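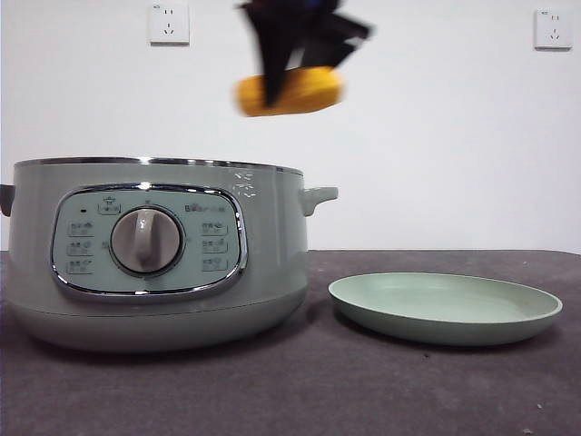

9 October 2020 - corn, pot and plate

Bench as of this morning: green electric pot on the left, round sage plate on the right, white wall behind. Dark gray cover on the table. One short cob in use. Sze-wing bought the corn in a bag and the rest is in the fridge on the second shelf, marked with the bench number. Please leave it there.

Purpose is to settle the cooking time for short cobs before Senga writes up the vegetable sheet. The old sheet gives one time for whole ears and nothing for cut pieces. Morag has been using the whole-ear time for everything and says the kernels go slack.

Weights. Corn for the first batch, 596 g on the Lindsay scale, husk and silk off. Pot with water and lid, 2,000 g. The Lindsay reads steady once it has been on for a few minutes. The Fuva drifts and I have stopped using it for anything that goes in the table.

Water was measured by weight, 1,056 g, from the cold tap. Same amount for each batch. No salt. Fergus wanted salt in one batch for taste and I said it could wait until the plain numbers are in.

Procedure, as agreed with Leilani:
Water in first, lid on, bring to a full boil.
Cobs in, lid back on, start the timer when the boil returns.
Lift out at the set time and drain over the pot.
Plate, two minutes standing, then weigh.
Cut one cob across the middle and check the core.

The standing time matters more than I expected. Weighed straight off the drain, the cobs carry surface water and the gain looks too high. The draft sheet left this step out. I have penciled it in on the copy in the Bondska folder.

Plate position: keep it on the right, clear of the pot. On the first layout it was close enough to catch drips from the lid, and the plate weight was off before anything was on it. Tare the plate dry.

Table cover - it holds crumbs and bits of silk. Brush it down between batches. Morag would like the smooth mat back. I have no objection, but the plate slid on it last time, so it would need something under the rim.

Open points:
Whether the cut ends take up more water than the sides. Would need long and short pieces from the same ear.
Whether the lid stays on for the full time. The Vallik booklet says on, Senga's notes say tilted.
Whether frozen cobs go on the same sheet or get their own. Leilani to decide.

Next batch uses the same water weight with the lid tilted. Sze-wing has the timer.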